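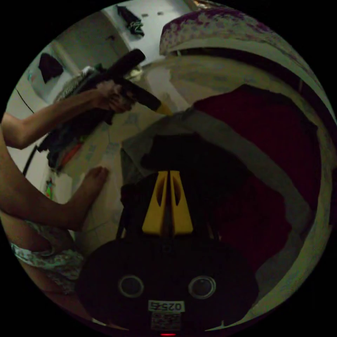
A heap of dark clothes, with a light striped cloth on its top edge.

In defense of the pile on the floor

By Heiðrún Østergaard
Sun 4 March

My mother folded clothes at a table, standing, with the radio on. Her mother did the same. When I moved to this country nine years ago I bought a table before I bought a bed, and I believed for a long time that a person who sorts her clothes on the floor has given up on something. I want to write today about why I changed my mind, and why I think the advice we get about clothes and tidying is mostly written for homes that we do not live in.

The advice is easy to find. You must have a surface at the height of your hips. You must empty one drawer at a time. You must never let the clothes form a heap, for a heap is where decisions go to sleep. I read all this in a small book which came free with a set of drawers from Thygesen, and for two winters I obeyed it. I took out one drawer, I folded it on the table, I put it back. The drawers looked very nice. I still owned the same clothes, and I still wore the same few of them.

In January I was ill for a week and the clothes collected on the floor of the bedroom, against the wall. When I was well again I did not have the strength to carry everything to the table, so I sat down next to it with bare feet and started from there. It took me 40 minutes. At the end I had a bag to give away, and I had found a gray cardigan that I had been accusing my sister of keeping.

I have sorted on the floor ever since, and I do it now on purpose. I take out everything, including what was clean and in its place, and I make one heap.

My first argument is about seeing. In a drawer the clothes are hidden by each other, and on a table they are hidden by the edge of the next stack. A heap shows you what color your life is. Mine is dark. I did not know this. If you had asked me, I would have said that I wear many colors, because I remember buying many colors. But when everything lies together it is navy and black and a brown that is nearly black, and then one strip of something bright comes out from under it and surprises you like a stranger. I think this is useful to know before one goes into a shop. I have walked past the window of Kirner three times this year, where they always have dark sweaters, and I did not go in.

My second argument is about the body. People will say that the floor is bad for the back, and for some people this is true, and they should keep their table and not listen to me. But standing at a table makes me quick and a little bit angry. I fold as if somebody is waiting for the table, and very often somebody is. On the floor nobody needs my place. I can stretch out one leg when it becomes stiff, and then the other. I can lean over and pull a sleeve to see what is attached to it. I am slower, and a slow person asks better questions of a shirt.

Also you are near to the cloth. I notice a thin elbow or a loose hem at once when the thing is in my lap. At the table I used to fold the damage to the inside, very neatly, and put it back for another year.

My third argument will be less popular. I believe that neat folding is a way of avoiding the decision. A folded thing looks wanted. My friend Andale — it is her family name, but everyone uses it — has a cupboard where all the trousers stand on their short side like books, and she told me that she is not able to throw away any of them now, for it would make a hole in the row. She laughed when she said it, but she has not thrown any away. In a heap there is no row to protect. You pick up a thing, and it is just that thing, with its wrinkles, and either you want to wear it or you feel tired when you look at it.

There are honest objections. The floor must be clean, and so one has to sweep first, and I admit that I do not always sweep first. There are cables along the wall in my bedroom, as there are in most bedrooms, and more than one time I have pulled a lamp toward me together with a pair of tights. If you have a dog you will be sorting with the dog. And the greatest objection is that a heap can stay. A table must be cleared before dinner, and the floor asks for nothing. I know a household where the heap has been moved from one side of the room to the other side since the autumn, and it has grown while traveling.

I take this last one seriously, so I have a rule, and it is the only rule I have kept. I do not stand up until the heap is gone. If the telephone rings it can ring. Whatever I have not decided about when my legs cannot bear it anymore goes in the bag. This sounds hard, but in practice it has been one skirt and some scarves, and I could not describe the scarves to you now.

I should say something about containers, since readers always write to me about containers. Last year I bought boxes from Pluserus with labels for each kind of garment, and a lid. They are good boxes. I keep the Christmas things in them, and one holds potatoes. For clothes I found that they made the same trouble as the drawers, only with a lid on top. I do not think a person needs to buy anything at all in order to own fewer clothes, and I am suspicious of every article which begins by sending you to a shop.

My mother visited us and found me on the bedroom floor with everything around me. She stayed in the doorway for some time. Then she asked if she should bring me a chair, and after that if she should bring me the table, and when I said no to both she sat down on the bed, which is her idea of a compromise, and began to fold the pillowcases on her knees. She folds in thirds. I fold in halves, and we have never agreed about it. We finished before the light was gone, and she took the bag down to the car herself, though I saw that she stopped on the stairs to look what was in it, and she went home with a green blouse of mine that I bought for a wedding and that fits her better in the shoulders.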